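Sculpture I: Form, Material, Surface
Handout 6, for the week on joining and repetition

Welcome back, everyone! We spent the first sessions on carving, where you take material away. Now we start adding it, and I think this is where the class gets really fun. Please read this before you come to the studio, and bring a pencil.
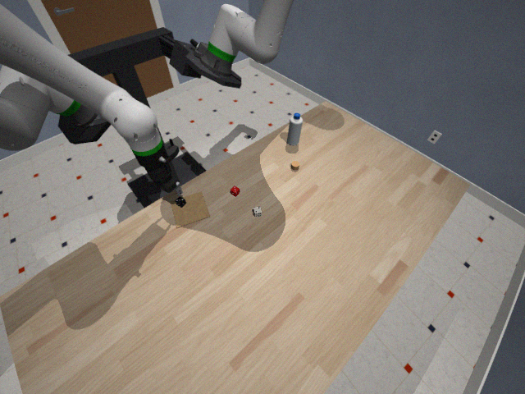 Building up a form from small units is one of the oldest ways to make a sculpture. You can stack, lace, glue or pin, and each choice leaves its own kind of seam. Look at how the narrow strips of the tabletop run with the grain, pale tan and beige with a reddish-brown one near the edge. Your eye goes straight to that one dark strip! A single change of color can give a whole surface a direction, so try it in your first sketch.

Preben Nørgaard's "Ellow" is our main work this week. It uses 700 short lengths of ash, all cut by hand, and no two joints line up. He started it in May and threw out the first 7 versions (I love that he kept the notes).

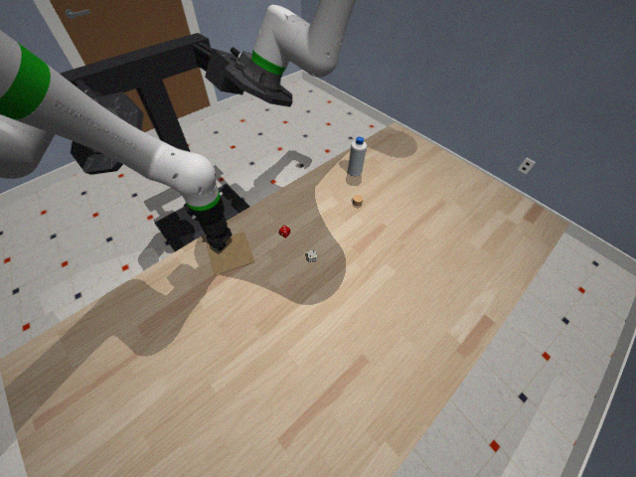 Rhythm comes from repeating a unit and then breaking the pattern before the viewer gets bored. In "Ellow" the breaks come at the shoulder of the piece, where the lengths suddenly turn and get thicker. Staggered strips do something similar on a flat plane – the beige and honey ones settle into a steady beat, and the few darker reddish-brown ones interrupt it. Mark the beats and the breaks on your own drawing.

Negative space matters just as much. Hauksdóttir's "Pluremport" is two heavy plaster forms that never touch, and all the tension sits in the gap between them. Walk all the way around a piece like that if you ever get the chance!
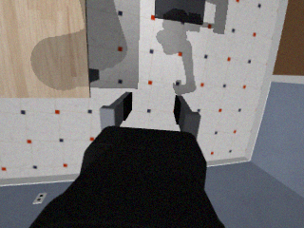 Fig. 3. Two facing forms and the open gap between them.

For next time, make a small study from one repeated unit. Cardboard, scrap wood and clay are all fine. Leave at least one opening you can see through, and draw it from two sides before you take it apart.

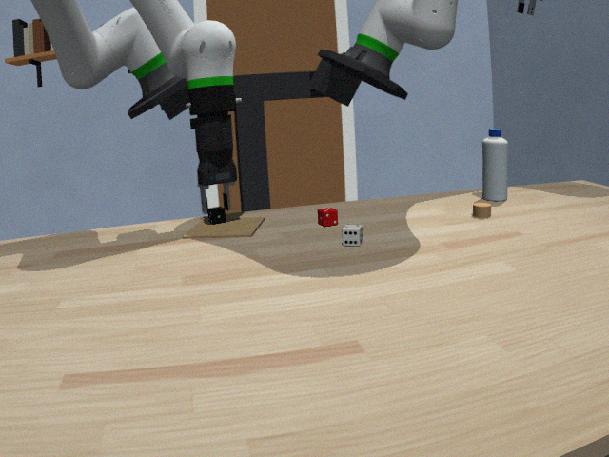

Reading and Viewing

Holstead, "The Joined Object," chapter 6. Skip the section on bronze, we'll get to it later. The slides for "Ellow" are in the course folder – look closely at the joints.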